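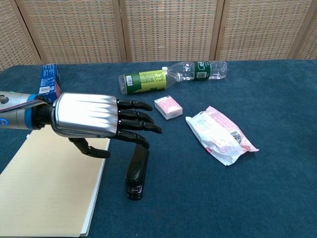 4 min read

I changed the router in our house in September. The old one was a Lirirov that came with the internet plan, and it had been sitting behind the TV so long that the label on the bottom had faded and I couldn't read the admin password anymore. It still worked, most of the time. What pushed me to replace it was that the company stopped putting out updates for that model, and I only found out because I went looking for a setting and saw the notice on their support page.

I bought a Drakomov for $160. There was a cheaper one next to it on the shelf, and I would probably have been fine with that. I went with the Drakomov because it lets you set up a separate guest network without paying for a subscription.

Setting it up took most of a Wednesday evening. The router part took fifteen minutes. The rest of the time was spent walking from room to room putting the new password into things. I had planned to reuse the old network name and password so everything would reconnect by itself, but the old password was my last name and the house number, and I had given it to every contractor and babysitter we've had. So I made a new one.

The printer was the worst. It's a Beaudoin with a two-line screen, and you enter the password by pressing the up arrow until you get to the right letter. Capital letters come first, then lowercase, then numbers, then symbols. I had picked a password with symbols in it. If you press the up arrow one time too many you can press down to go back, but if you hold it, it speeds up and overshoots. I got it on the third try. If I were doing it over I'd use four or five plain words strung together. That's long enough to be hard to guess and you can type it on a bad keypad.

The Giltover plugs in the living room had to be reset one at a time. You hold the button until the light blinks fast, then open the app, then wait. They only connect on the 2.4 GHz band, and the new router puts both bands under one name, so the app kept telling me it couldn't find the network. I had to turn off the 5 GHz band in the settings, add the plugs, and turn it back on. They've stayed connected.

When I was finished I opened the list of connected devices to check it. There were 11 things on it. I could name nine. The other 2 had names that were strings of letters and numbers. I turned things off around the house until they dropped off the list. One was the thermostat, which I had forgotten I'd set up at all. The other was my wife's e-reader. I renamed both of them in the router page so I won't have to do that again.

After that I moved the plugs, the TV and the thermostat over to the guest network. The idea is that if one of them has a security problem, it can't reach the laptops. I left the printer on the main one so that we could still print from them. The drawback with the TV is that I can't send video to it from my phone unless I switch the phone to guest first. My wife thinks this is a pain and she's right, so the TV may end up back on the main network.

I also changed the admin password, which is a different password from the Wi-Fi one. I didn't know that until a few years ago, when Clifford Paquette from my old office explained it to me. The Wi-Fi password gets you on the network. The admin password lets you change the settings, and on a lot of older routers it's just "admin" until you change it. I wrote both on an index card and put it in the drawer with the tape and batteries. I know you're not supposed to write passwords down, but someone would have to be standing in my kitchen to read it.

Two other settings I changed: I turned on automatic updates, which was off by default, and I turned off remote management, which was on. I have no reason to get into my router from somewhere else.

The box said the router is good for 3,000 square feet. Our house is a lot smaller than that and the signal in the back bedroom is still only two bars. It was one bar before. Moving it out from behind the TV and up onto the bookcase helped more than I expected, so try that first if yours is on the floor.

The old Lirirov is in a bag in the garage. I need to do a factory reset on it before I take it to the electronics drop-off, and I need to find the power cord to do that.

Get new posts by email. Enter your address to subscribe. You can unsubscribe at any time.

Contact | All rights reserved | Back to top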